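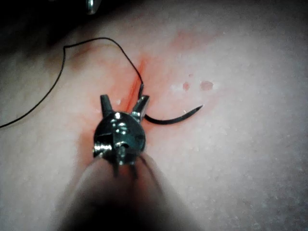
L'aiguille courbe, tenue entre les deux mors.

Forum Coudre à la main > Réparations et ameublement

Sujet : Aiguille courbe pour recoudre un dossier de fauteuil

brodequin41
Bonjour à tous. Je refais un fauteuil acheté en vide-maison, structure en hêtre, assise correcte, mais la couture du dossier a lâché sur toute la longueur du côté droit. Impossible de passer l'aiguille par derrière sans tout dégarnir. On m'a conseillé une aiguille courbe. J'ai regardé chez Brinuvau, il y en a de toutes les tailles et je ne sais pas laquelle prendre. Le tissu est un velours de coton assez épais. Pour le fil, j'ai une bobine de lin poissé de 100 mètres qui me reste d'un autre chantier. Est-ce que ça ira ?

mado_passepoil
Bonjour. Pour fermer un velours, prends une aiguille demi-ronde fine, celle qu'on appelle carrelet courbe chez certains marchands n'est pas la même chose, elle a une pointe à arêtes et elle coupe le fil du tissu. Pointe ronde pour le tissu, pointe à arêtes pour le cuir et la toile forte. Le lin poissé, garde-le pour la garniture. Il est trop gros pour une couture visible et la poix marque le velours clair.

Vídalín
Pas d'accord pour le lin. Je couds tout avec, il suffit de prendre un numéro fin et de le passer au fer entre deux feuilles de papier avant. Les polyesters tiennent bien mais ils brillent, et sur un velours de coton ça se voit.

mado_passepoil
Sur un velours foncé peut-être. Brodequin, il est de quelle couleur ?

brodequin41
Vert bouteille. Pas neuf, un peu passé sur les accoudoirs.

Vídalín
Alors du lin fin teint, sans hésiter.

tonton_capiton
Je me permets d'ajouter un point sur le geste. Avec une aiguille courbe, on ne pousse pas, on tourne le poignet et on laisse l'aiguille suivre son arc. Ceux qui poussent tout droit la plient ou la cassent. J'ai travaillé neuf ans en atelier et c'était la première chose qu'on apprenait. On pique dans le pli d'un côté, on ressort un peu plus loin dans le même pli, on traverse en face. Point invisible classique. Tous les cinq ou six points on tire le fil doucement et les bords se rejoignent.

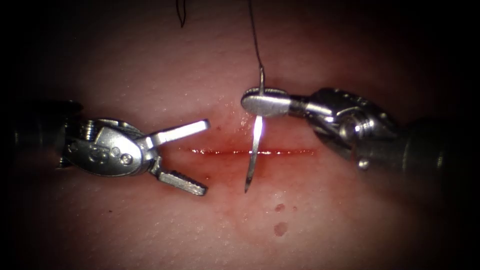 Pour la tension, ne serre pas à chaque point. Le velours fronce et après on ne rattrape plus. Commence aussi par épingler toute la longueur, avec des épingles à tapissier piquées perpendiculairement au bord, et ne les retire qu'au fur et à mesure. Si le bord est effiloché, rentre un peu plus de tissu en haut qu'en bas, ça se compense au passepoil.

brodequin41
Merci, c'est très clair. Et pour tenir l'aiguille ? J'ai de l'arthrose aux pouces et dans l'épaisseur je n'arrive plus à tirer.

Troels Snorradóttir
Une petite pince plate, à mors lisses. Les mors striés abîment l'aiguille et ensuite elle accroche. J'ai une Kivham depuis longtemps, elle fait l'affaire. Saisir l'aiguille vers le milieu, jamais par la pointe.

mado_passepoil
Un doigt de gant en caoutchouc marche aussi bien et ne coûte rien. Je n'aime pas la pince, on ne sent plus la résistance du tissu.

tonton_capiton
Avec de l'arthrose, la pince quand même. Mado, tu n'as pas encore mal aux mains, tu verras.

mado_passepoil
J'ai mal aux mains depuis plus longtemps que toi, merci. Chacun fait comme il veut. 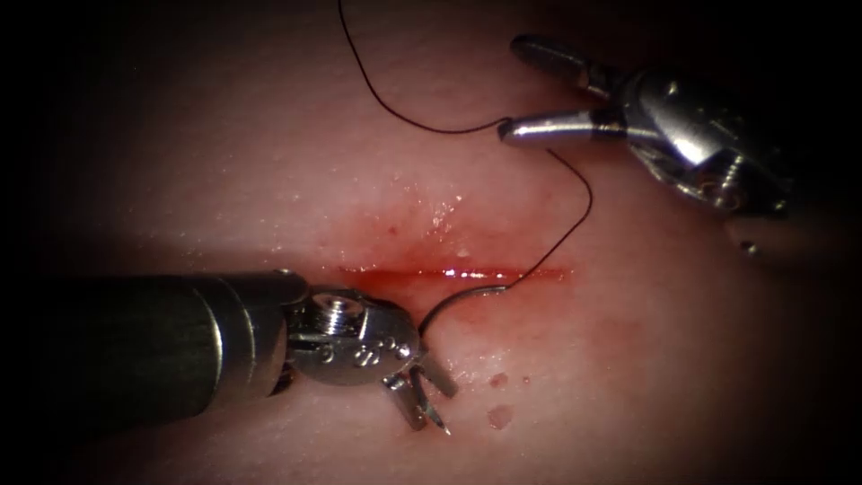
Fente étroite, bords à rapprocher.

brodequin41
J'ai commandé un jeu d'aiguilles demi-rondes et une bobine Altlow de 400 mètres en vert foncé. Polyester finalement, ils n'avaient pas de lin dans la teinte. Désolé Vídalín.

Vídalín
Tant pis. Passe-le sur un pain de cire d'abeille avant, il brillera moins et il fera moins de nœuds.

tonton_capiton
Et coupe des aiguillées courtes, pas plus longues que ton bras. Pour changer de fil, fais l'arrêt dans le pli et perds la queue dans le rembourrage.

brodequin41
Retour en septembre, un peu tard, j'ai eu des travaux dans la cuisine. La couture est faite. J'ai défait deux fois le haut, près de l'oreille, parce que le tissu tirait en biais. Le reste est venu assez bien. La pince m'a beaucoup aidé. Il me reste la toile du dessous à agrafer et un accoudoir à reprendre.

Troels Snorradóttir
Pour la toile du dessous, commence par le milieu de chaque côté et finis par les angles.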